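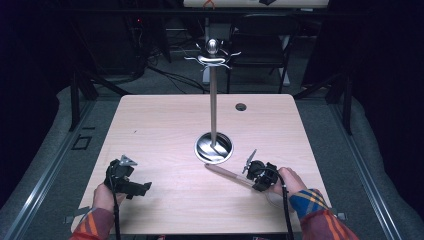

Figure 1. Cup stand task, handheld grippers in use.

3.2 Cup stand

The second chore we looked at was working around a cup stand. Bindcombe, the café that let us study its closing routine, hangs its cups at the end of every shift, and the owner listed this as the job she would most like to hand to a machine. A person does it without looking. For a gripper it is hard for two reasons. The hooks are curved and sit close together, and the polished metal gives reflections that change when the camera moves.

Jui-lin Lo and Tsz-kin Leung did the reading for this section. Most of the systems they found learn from recorded human motion, and the data sets vary a lot in size. The smallest used 479 recordings of one task and the largest 3,000. None of the 3 papers we read closely tested on a stand the system had not seen before. We think that matters more than the success rates, as no two kitchens own the same one.

Lama Chamoun wrote the cost comparison (Appendix B). Her estimate is that Bindcombe spends some 600 minutes a month on cups. At that level an arm would not pay for itself, even if it never dropped anything.

Our answer for this chore is "not yet." Picking up a single cup from a clear counter looks close to solved. Getting a handle over a hook, with other cups already hanging, does not. Fung-ping Chuang disagrees with the group on this and her view is given in section 5.

3.3 Folding towels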